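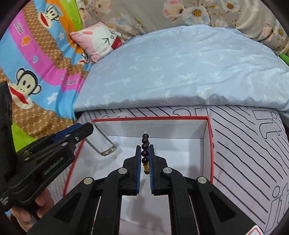 ## Trier et ranger les bracelets de perles

Matériel : une boîte plate à fond clair, un chiffon microfibre sec, un mètre ruban souple, des sachets à fermeture, du fil élastique de rechange. Un fond blanc facilite le contrôle des perles foncées et permet de repérer un éclat ou un grain de verre tombé.

### 1. Contrôle du fil

Saisir le bracelet par un seul point et le laisser pendre. Examiner ensuite :

- le nœud et les extrémités du cordon. Un bout qui dépasse entre deux perles n'est pas forcément un défaut ; vérifier qu'il ne glisse pas sous une traction légère ;
- l'espacement. Un jour de plus de 4 mm sur un élastique au repos indique un fil détendu, à remplacer ;
- les perles intercalaires dorées. Leurs bords usent le fil plus vite que les perles rondes et lisses.

Ne pas couper le bout de cordon à ras du nœud. Laisser 5 mm et le rentrer dans la perle voisine.

### 2. Séparation par type

Vider la boîte à bijoux sur une surface textile, puis replacer les pièces dans la boîte plate sans les empiler. Un drap tendu sur le lit convient : une perle qui s'échappe y roule moins loin que sur un carrelage. 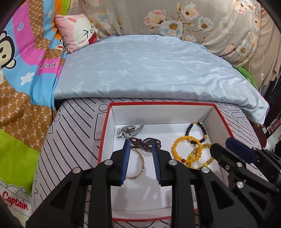

Commencer par le métal. Une montre à bracelet métallique raye les perles vernies et les joncs fins ; elle se range à part, boîtier vers le haut. Le jonc doré se pose à plat, sans rien dessus, car il se déforme sous une charge faible mais prolongée.

Passer ensuite aux perles :

1. Rangs multiples ou torsadés (modèle bordeaux) : démêler à la main, depuis le centre vers les extrémités. Ne pas tirer sur une boucle isolée.
2. Perles rondes régulières, foncées ou jaune orangé : essuyer à sec, ranger en cercle.
3. Grosses perles ovales translucides avec intercalaires dorés : un sachet par pièce. Le poids fatigue l'élastique si le bracelet reste suspendu.

### 3. Mesure et étiquetage

Mesurer le tour intérieur à plat, sans étirer. Pour un poignet moyen, prévoir roughly 19 cm de fil utile, plus la longueur des nœuds. Noter la mesure et le mois du dernier enfilage sur le sachet (ex. : « septembre »).

### 4. Nettoyage

Chiffon sec uniquement pour les perles enfilées. Pas d'alcool, pas d'ultrasons, pas de trempage : l'eau reste dans les trous et attaque le cordon. Les parties dorées se frottent sans produit de polissage.

Conserver à l'abri de la lumière directe, loin d'un radiateur. Refaire le contrôle du fil deux fois par an sur les pièces portées souvent.

Fiche rédigée par Tamer Karaki, atelier Vornalari.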